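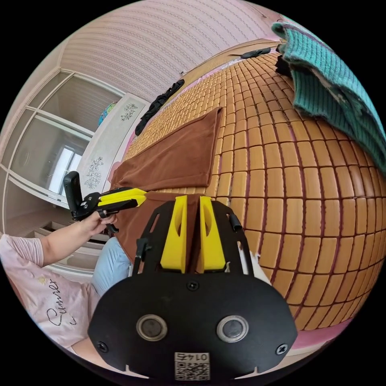
Figure 6. Fabric, brown.

6. Steaming fabrics with the Flostis upright steamer

Read section 2 (Safety) before using the steamer for the first time. This section covers filling, heating, steaming and emptying. Descaling is in section 8.

6.1 Before you start

Check the care label. If it shows an iron with a cross through it, or says "do not steam", do not use the steamer on that item. If there is no label, test a hidden part such as the inside of a hem and let it dry fully. Look at it in daylight before going any further.

Empty all pockets. Brush off loose dust, hair and dried mud. Steam can set a stain, so wash out any marks first.

6.2 Filling the tank

1. Switch off at the wall and take out the plug.
2. Lift the tank straight up by its handle.
3. Turn the tank upside down and unscrew the cap anticlockwise.
4. Fill with cold tap water up to the MAX line (600 ml).
5. Screw the cap back on until it stops. Do not use pliers.
6. Wipe the outside of the tank and lower it back into the base. Press down until it clicks.

Note: In hard water areas use half tap water and half distilled water. Do not use water from a tumble dryer, scented water, vinegar or starch.

6.3 Heating up

1. Unwind the whole mains lead.
2. Hang the steam head on its hook with the vents facing away from you.
3. Plug in and turn the dial to 1. The light on the base glows red.
4. Wait for the light to turn green.
5. Hold the head over a sink or an old towel and press the trigger for a few seconds. The first steam may carry drops of water.

CAUTION: Steam burns. Never point the head at people or pets, and never steam clothes while they are being worn. Wear the glove supplied on the hand that holds the cloth.

6.4 Choosing a setting

Setting 1: silk, viscose, acrylic, polyester, thin wool.
Setting 2: cotton, linen, denim, thick wool, curtains, loose covers.

If an item is made of mixed fibres, go by the most delicate one. After turning down from 2 to 1, allow a few minutes before starting on the next item.

Velvet and corduroy: steam from the back only and keep the head clear of the pile. Brush the pile up with a soft clothes brush when the cloth is dry.

Dark and brown cloth: drips show more on plain dark colours. Hold the head a little further away and keep it moving.

Leather, suede, waxed cotton and plastic-coated cloth: do not steam.

6.5 Steaming a hanging item

1. Put the item on a hanger and fasten the top button.
2. Pull the hem gently with your gloved hand so that the cloth hangs flat.
3. Start at the top and work down slowly with the trigger pressed.
4. Do sleeves and collars last.
5. Leave the item on the hanger until it is quite dry. Do not fold it or put it in a wardrobe damp.

Keep the hose as upright as you can. If it gurgles, lift the head above shoulder height for a few seconds so that the water runs back to the base.

6.6 Steaming a flat item

Cushion covers, table linen and lengths of uncut cloth can be done flat on the Julmont folding board (sold separately, part 392) or on a thick cotton towel. Do not work directly on a varnished or painted table.

1. Lay the cloth out and smooth it from the middle towards the edges.
2. Fit the fabric brush to the head.
3. Tilt the head so that the vents face the cloth. Keep the handle end slightly higher than the vents.
4. Pass over the cloth in one direction, then let it cool before moving it.

Note: The fabric brush gets hot. Let the head cool completely before taking the brush off.

6.7 If the steam stops

Check the water level first. If the tank is empty, the red light flashes and the heater switches itself off. Unplug, refill as in 6.2 and heat up again.

If there is water in the tank, take it out and refit it. If steam is still weak, the steamer needs descaling. Go to section 8.

6.8 After use

1. Turn the dial to 0 and unplug.
2. Leave the steamer to cool for at least an hour.
3. Pour away any water left in the tank. Leave the cap off overnight.
4. Tip the base over a sink to drain it through the plug at the back, then push the plug in again firmly.
5. Wind the lead loosely round the two hooks. Store upright, away from frost.

CAUTION: Do not open the drain plug while the base is warm.

Text of this section revised Friday, February 11, 2022.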